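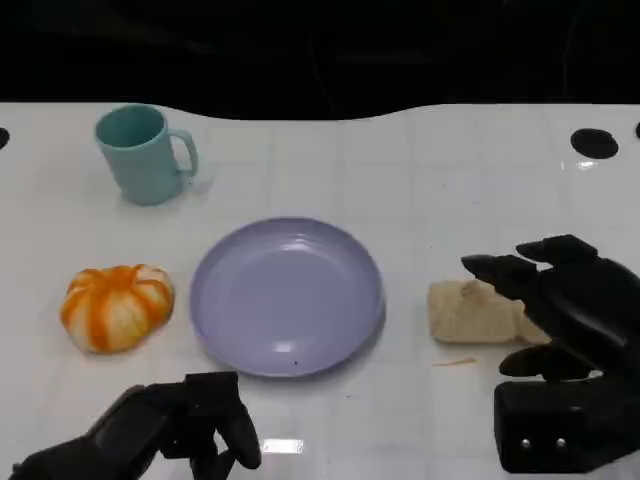 # Wosteo: a small parallel word list for Korkura

Wosteo pairs everyday words and short phrases in Korkura with English. Version 2 holds 3,844 entries from 26 speakers in two villages, Tuneo and Tanguy.

## Contents

- `words.tsv` - headword, gloss, part of speech, village code
- `phrases.tsv` - 186 short phrases with a word-by-word gloss
- `speakers.tsv` - age band, village, other languages spoken

All files are UTF-8, tab separated, with one header row. Long vowels are doubled (`aa`, `oo`). Tone is not marked.

## Collection

Speakers were interviewed at home in July. Blandine Lemaire ran the Tuneo sessions and Debashish Haque the Tanguy ones. Each speaker got the same 50 prompts first, then talked freely. Glosses were checked by a second speaker from the same village.

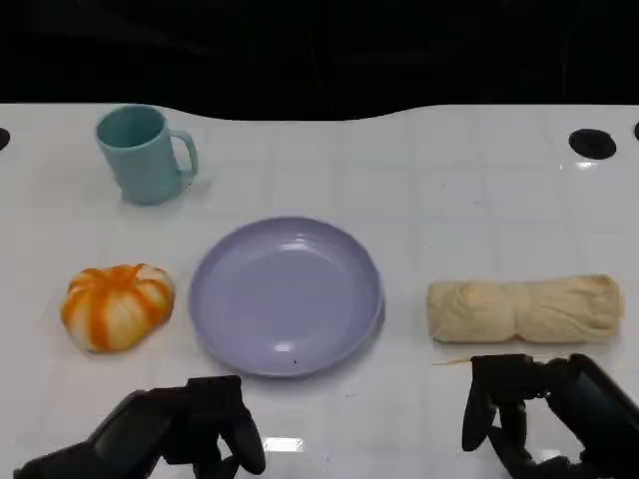
Noun entries carry a shape class in column 5, as Korkura uses a different counting word for each class. The codes are `R` (round), `L` (long), `F` (flat) and `H` (hollow). Class follows the outline of the thing named, so a squat, ribbed pumpkin shape is `R` and a mug is `H`, handle or no handle. Tanguy speakers often merge `F` and `L`; the column keeps what the speaker said.

## Known issues

- Verbs are listed in the past form only. Tuneo has a second past form that is missing.
- Kin terms are thin on the mother's side.
- Some loan words have two spellings - search both.

## License

CC BY 4.0. Send corrections as a pull request against `words.tsv`, one entry per line.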